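Notes from the Tree Line

Well, it's winter and I have mud in my truck up to the gearshift, so it must be time for another one of these. Thank you to everybody who wrote back after the December issue, especially the ones who sent pictures of their apple trees. I've looked at all of them and I'll answer the last few this week, I promise!

This month I want to talk about young street trees, and mostly about what's going on right at the bottom of them where the trunk meets the ground. I know, I know, you were hoping for pruning. Pruning is next time.

I got onto this because of the maples on Surner Street. A lot of you know them, the double row that went in when the sidewalk was redone. They're 18 years old now and they should be hitting their stride, and instead a bunch of them have been looking tired since the summer before last. Thin tops, small leaves, fall color coming in way too early on one side. Obed Adjei lives on the corner there and he's been emailing me about the one in front of his porch for ages (sorry, Obed, you were right). So in December, before the ground got hard, Chenxi Tian and I went over with the air spade and blew the soil off the base of it.

If you've never seen an air spade work, it's basically a long wand on a compressor that shoots air hard enough to break up dirt but leaves the roots alone. It's loud and it throws grit everywhere and I love it. I came home looking like I'd been breaded.

What we found was pretty much what I'd been afraid of. The root flare, meaning the part where the trunk widens out and turns into roots, was sitting 7 inches under the surface. A tree wants that flare right up in the open air. And wrapped around the trunk down there was one root as thick as my wrist, going most of the way around and pressing in hard enough that the bark had flattened under it. We call that a girdling root. The tree keeps getting fatter, the root keeps getting fatter, and eventually one of them is choking the other one off.

Here's how it usually starts. A tree sits in a nursery pot too long and the roots hit the wall of the pot and begin to circle. Then it goes in the ground, often a few inches too deep, and somebody piles mulch against it every spring because it looks tidy. The roots that were circling keep right on circling, and new ones come up into the mulch and do the same. For years the tree looks fine! Then it doesn't, and people figure it's a bug or a disease and start shopping for sprays.

We cut that big root out in two pieces with a chisel and a small saw. You have to go slow. If the root has already started to grow into the trunk you sometimes leave that bit alone and just cut either side of it, and let the rest rot away by itself. Chenxi did most of the chisel work, since her hands are steadier than mine and she fits in a smaller hole. Then we left the flare open, raked the soil down into a shallow dish and put a thin layer of wood chips farther out.

Will it make it? I think so, but I won't tell you yes until I see it leaf out two springs in a row. Trees take their time letting you know.

I asked Ese Bassey over at Hanrahan, where they grow a lot of the stock that gets planted around here, what she does about circling roots. She told me they've been moving their maples and lindens up to bigger pots a year sooner than they used to, and shaving the outside inch off the root ball when they do it. I tried shaving a few last fall and it feels terrible, like you're wrecking a perfectly good tree, and then they just take off.
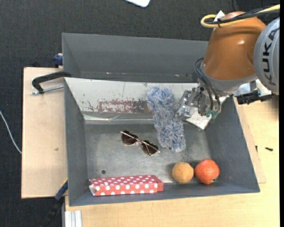
So if you have a young tree at home, go out and look at the bottom of it. If the trunk goes straight into the ground like a telephone pole, with no widening at all, something's probably buried that shouldn't be. Pull the mulch back with your hands first. Then use a trowel, gently, until you hit the first real root coming off the side. If that's an inch or two down you can just clear the soil away and leave it that way. If you get down about 5 inches and you're still looking at plain trunk, stop and call somebody, me or Aslak Vik or whoever you like, because digging blind that deep you can do real damage.

Little circling roots, pencil size or smaller, you can snip yourself with clean pruners. Anything bigger, let one of us look at it before you cut. It might be doing more of the work than you'd guess.

And please, please, no more mulch volcanoes. I counted five on the way to the post office. Keep it a hand's width off the bark, and no deeper than your fingers are long.

We're going back to Surner Street as soon as the ground lets us, to do the next 2 trees up from Obed's. Come and watch if you want, but park around the corner and wear old glasses or something over your eyes. Chinyere Oyewole is keeping the list for anybody in Grivenport who wants their own tree looked at this spring, and she'd like your street and what kind of tree it is, if you know. If you don't know, send her a twig in an envelope. She likes a twig.

Pruning next month. Sharpen your saws!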